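Vekgate 5 – motion planning and replay toolkit for mobile manipulators
By Timalus

Last updated 23/06/2020. Prices on request, academic licence available.

What it does

Takes a goal ("get the fingers round that knob"), plans arm and base together, runs it in sim, logs the lot. You get joint targets, camera views and a timeline you can scrub. Works with two-arm and one-arm setups. Parallel fingers supported out of the box, multi-finger hands need a config file – template is in the installer.

Wrist view

Grasp checks run off the wrist camera at every planning tick. Replay saves the view next to the finger width and the contact flag, so when a grasp scores badly you can go straight to the tick and look. Round targets are the usual headache. Small contact patch, and the normals jump about on low-poly meshes. Turn on smooth normals in the mesh tab before you blame the planner.

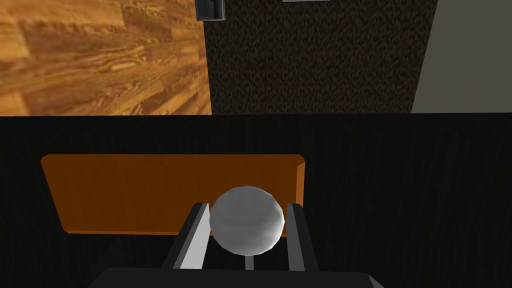
Wrist view in sim, white ball between the fingers.

Base and arms together

Old version parked the base first, then planned the arms. Fine in open rooms, hopeless in hallways. Vekgate 5 plans both in one go and keeps a clearence margin around the shell and elbows. Margin is per link. Set it tighter for the wrists if you're working between tall furniture, leave it fat for the base.

Ships with 85 home layouts, kitchens and bathrooms mostly. Bring your own as URDF or USD.
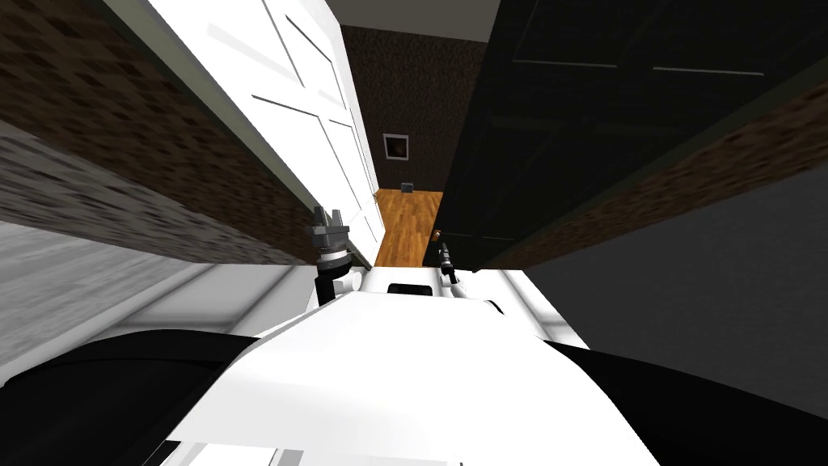
Can I run the planner without a GPU?
The planner is CPU only, so any recent four-core machine will do. You'll want a graphics card for rendering camera views at a decent speed, that's all.

Head view and tilt

Camera tilt and roll are read from the robot model each tick, not fixed at startup. Matters more than you'd think. If your head link is off by a few degrees the floor plane leans and the free-space map goes with it. Run the level check once per model. Map colours can be changed now, lots of you asked.

Narrow spaces: the planner treats thin gaps as blocked untill it has two views that agree. Change that under Perception > Gap rule.

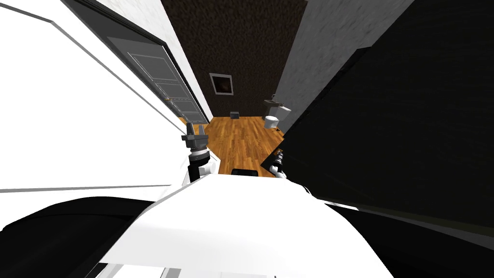 Head view down the corridor, toilet and sink at the far end.

Drawers and cabinets

Handle library has 151 shapes – knobs, bars, cups, recessed pulls. Each comes with approach directions and a suggested finger opening. Pick one or let the matcher guess. Matcher is good on plain knobs, so-so on recessed pulls, work is ongoing there.

Approach line is drawn from the palm to the target. Fingers stay open until the stop distance, then close at the rate you set. Pull axis comes from the joint in the model, or you can draw it by hand if the model hasn't got one. 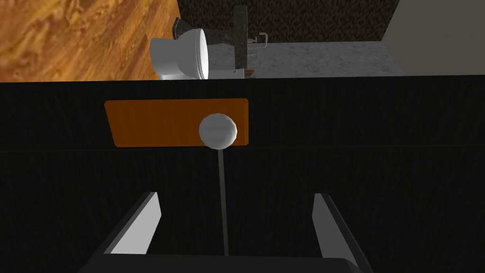
Render: Timalus / Waddale test set

Waddale is our bathroom and hallway set, included with every licence. It has 641 start poses, all repeatable by seed. Favourite way to use it is overnight: queue the lot, sort by lowest clearance in the morning, fix the worst ones first.

Plugins

Tô – scripting add-on, Python. Batch runs, custom scoring, export to CSV. Separate download, same licence key.
ROS bridge – publishes the plan and takes joint states back. Included.
Log viewer – runs in the browser, no install on the viewing machine.

Requirements

Linux, 64-bit. 16 GB memory, 32 if you're loading more than one layout at a time. About 5 GB of disk before logs. Logs get big, put them on their own drive.

Known issues

Scrubbing backwards past a grasp can show the wrong contact flag for one tick. Logged data is fine, it's only the display.
Per-link margins don't carry over from version 4 files. Re-enter them by hand, sorry.
Mirror surfaces are ignored by the free-space map. Fix planned for December.

Licensing

Per seat or floating. Labs and schools pay the academic rate, same features. Upgrades from version 4 are free if your support is current – send your old key with the order form and we'll swap it over.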